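3.2 Claim intake and screening

Intake forms came from three clinics in the Flengate area. Drug side effect complaints only, no device cases. Each form was read twice, once for the drug name and dose, once for the date the patient first felt something was wrong. That second date matters more then people think, because the filing window in most states runs from when the harm was known or should have been. Forms without a date were set aside, not thrown out.

We started with 3000 forms. Most fell away fast: no proof of purchase, no doctor visit, or a drug outside our list. Vaida Mockus did the second read on all of the disputed ones. Her notes are kept with the forms and we quote them where they differ from ours.

Fig. 2

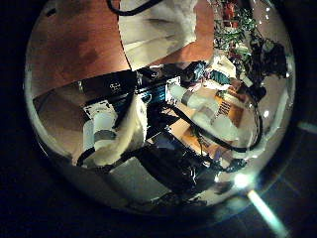 3.3 Warning labels and the "should have known" date

Labels change. A patient who filled a prescription before a label change and got sick after it is a hard case, and courts split on it. We coded these apart. Of the disputed forms, 44 had a label change inside the treatment period, and 40 of those patients said they never saw the new leaflet. Pharmacy printouts helped in a few, not many. Some pharmacies print the short leaflet only.

Two coding rules used here:

Rule 1. If the doctor's chart mentions the new warning, the clock starts at that visit.
Rule 2. If the chart is silent, the clock starts at diagnosis.

Rule 2 is generous to the patient. We know. A stricter version was tried on the Soltard subset and moved the start date back in nearly every case, but the charts there were thin and we don't trust the result much.
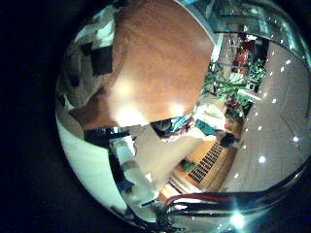
Charts from the Harb clinic were better. Typed, dated, with the refill history attached, so the start date could be set without calling anyone. Where a patient had switched drugs partway through we used the first drug for the clock and flagged the second. Settlement amounts are left out of this section, see 4.1. The coding sheet was frozen in July 2020 and later label changes are not refelcted in it.

One open problem. Patients with a prior heart complaint are hard to place under either rule, as the early symptoms look the same on paper. We kept them in the sample and report them on their own line.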